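From: Aileen Baluyot
To: sim-demos list
Date: 24/04/2019
Subject: Re: Re: kitchen demos, what are we still short of?

Hi all,

Quick one before the Dendbridge call. Answering Lensa inline so nothing gets lost.

> Morning everyone. I went through the Padmont kitchen batch last night
> and I can make the training split from it, but before I do I need to
> know three things. First, what is the real total? The sheet says 1000
> and the folder says 818. Second, do we keep episodes where the operator
> backs off and has another go? I'd been binning them, then I saw that
> Sarmiento keep theirs. Third, are the wrist views meant to be
> rotated upright or left alone? Some are on a real slant and the
> loader doesn't care but people looking at them might.
>
> Also the cabinet doors worry me. Loads of approach, hardly any
> actual grasping.
>
> Lensa

Right.

Total. 818 is right. 1000 was the target, somebody typed it in the wrong column and it's been copied about ever since. Will fix the sheet. Please don't quote 1000 to anyone outside, Dendbridge already have it in a slide.

Retries. KEEP them. All of them, as long as the episode ends properly. If the policy only ever sees clean runs it has no idea what to do when it's a bit off, and it will be a bit off. What did you bin so far? If it's the 278 in the "maybe" folder then those are fine, just move them back. If you properly deleted any shout now, there's a backup on Ostent but it only goes back so far.

One thing, tag them. Just "retry" in the notes field, lower case, no extra words. Last time we had retry, Retry, re-try and "second go lol" and I had to write a script for it.

Rotation. Leave alone. The wrist view turns with the hand, so the slant is telling the model something true about where the hand is. Turn it upright and you've thrown that away, and the actions no longer match what it sees. If people find them hard to look at they can tilt their heads.

Doors. Yes agree, this is the real gap. My guess is operators hover in front because the handle drops out of the wrist view when they get in close, then they lose their nerve and the time runs out. You end up with a lot of frames that are mostly woodgrain. Two things to try:

- start the gripper further back, so the handle is in view at the first frame
- mix up the handles. Thin straight bars and the fat curved ones want a different finger width and at the moment we've got them lumped under one label

I'd like 100 more door episodes before we train anything, half on each handle type. Same kitchen is fine. Change the start pose every time, even a little. Do NOT reset to the same pose becuase it's quicker, we did that in December and the thing learned the pose and not the door.

Counter tasks I'm happier with. Only ask is that the side camera stays put within a session. There's a run where it shifts between episodes and I can't tell if that was on purpose. If it was, write it down somewhere.

Also can whoever is naming files stop using spaces. Please.

Stills from the kitchen set, two wrist and one side view, so we're all talking about the same thing: 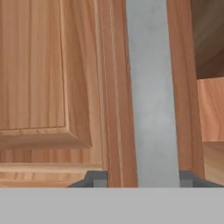
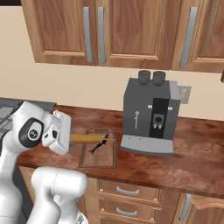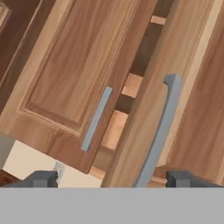
Aileen Baluyot
Data lead, kitchen tasks

First one is what I mean by woodgrain. Fingers open, door right up close, no handle anywhere. Fine as part of an approach, useless as the bulk of a set. Last one is much more the sort of thing I want, both handle types in view at once and the shelf edges showing in the gap. That's also a good one for the rotation question, look at the slant on it. Middle one is the side view on the counter, that's the angle to stick to.

Lensa, could you send me a count of door episodes split by handle when you get a minute? Straight / curved / can't tell. Doesn't have to be pretty.

Anyone wanting operator slots, reply to me and not to the list, my inbox is bad enough but at least it's searchable. Slots are an hour, bring your own headphones, the room is loud.

Need to run, call's starting. Will do the sheet straight after.

A.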